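Sorting firm hands part of bench work to grippers

Mokside, the returns company that checks and sorts small household goods for online sellers, is moving part of its bench work to machines, and the people who used to do it are being retrained.

The first station went into regular use at the Senora site in July. It handles up to 700 items a shift, mostly small plastic and rubber goods that have to be picked up, turned over and put in the right tray. The company employs 654 people across its sites, 30 of them on the benches at Senora.

Workers there now spend part of each shift with hand-held grippers, going through the same moves the machines will be asked to make.

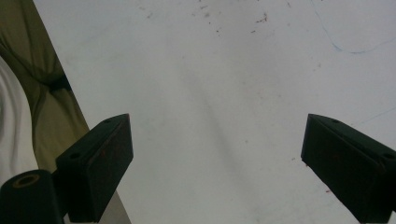 A hand-held gripper with its fingers open over a marked white work surface.

Zewditu Abdella, who runs the day shift, said the change has been felt most in the hands and shoulders. "On the old job you did the same pick all morning," she said. "Now you do it for an hour, then you check what the machine got wrong. It's easier on the wrists and harder on the head."

Pay for bench staff has gone up by 53 cents an hour to cover the new duties. The company said it plans no layoffs at Senora but will not fill bench jobs when people leave.

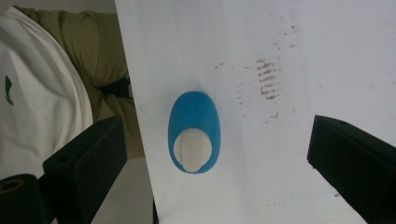 A small blue and white item on the work surface, beyond the tips of the gripper.

Some workers have asked for more say in how the shifts are split. Abdella said the early rota left too little time between gripper work and checking, and that a new one starts next month.

The software comes from Gebru, which also supplied the trays. A second station is planned for the Henenum site, where staff will begin training once the Senora benches have been refitted.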